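Home Forums Walks Kit New posts Log in

Stekdale to Hernside in a day?

mudlark_jo
Me and my sister have got it into our heads to do the whole 39 miles in one go in January. Has anyone on here done it in winter? I'm fairly fit but I've never gone past 20-odd, and the Vurnard bit looks grim on the map – all those contour lines squashed together!

Usman Mengal
Did it two years back and loved it. Start at 6 in the morning with head torches and you get Vurnard done in the first half while your legs still work. There's about 2,000 feet of up on that side.

peg_and_pole
Sorry Usman but I wouldn't send a first timer over Vurnard in the dark. The path above the sheepfold goes to nothing in bad weather. Split it over two days, the bunkhouse at Naqvi is cheap and they do a lovely breakfast (get the eggs).

Usman Mengal
The path's fine, they put new posts in. And two days means carrying twice the stuff.

peg_and_pole
Posts stop at the wall. I was up there on Saturday. And it's one extra jumper and a toothbrush, hardly twice the stuff.

mudlark_jo
Ok ok, sister has voted for the eggs. What size bag are people taking for one night? Mine's a soft greyish-lilac thing with a pink lining and I'm not buying another one.

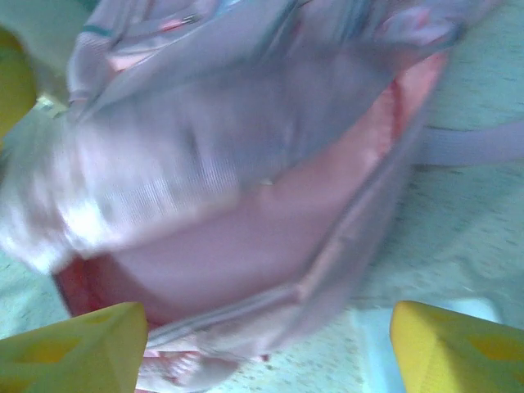

Kit & Packing

peg_and_pole
If it'll take a sleeping bag liner and your waterproofs you're sorted. Put a bin bag inside it, pink lining or no pink lining.

Usman Mengal
Agree on the bin bag. Still say do it in one.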